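### 3.2 Basin surrounds and the placement of small items

The second part of the survey dealt with the basin surround, meaning the strip of counter on each side of the bowl and the ledge behind the tap. Warrier and Vida (Section 2) treated this strip as a single storage area. We divided it into back ledge, side counter and front edge, as items on each are handled differently during cleaning. The Iscombe units were fitted with a benchtop 900 mm wide; the Rinside units varied.

Decorative items were assigned to the back ledge and items in daily use to the side counter. Figure 4 shows a vanity with a grey marble-patterned top and an undermount basin. White artificial flowers in a black vase stand beside the tap, a mug holding a toothbrush is near the front left corner, and a tube of toothpaste lies along the front edge. 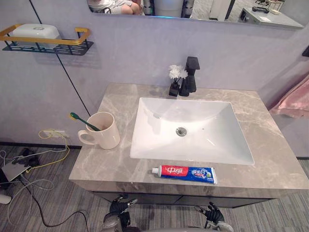
**Figure 4.** Basin surround with items on the back ledge, side counter and front edge.

Front-edge placement was coded separately from side-counter placement even where the two areas met at a corner. An item was coded as front edge if its long axis ran parallel to the edge and no part of it lay beside the bowl. Upright containers were coded by the position of the base, and anything standing in a container took the code of that container. Michiels and Van Dijk coded the full set of 700 records independently, and disagreements were settled by Kurup.

The colour of the benchtop was recorded but not used in the analysis. Patterned surfaces made small marks harder to judge, and the cleanliness scale described in Section 3.4 was therefore applied only to plain tops.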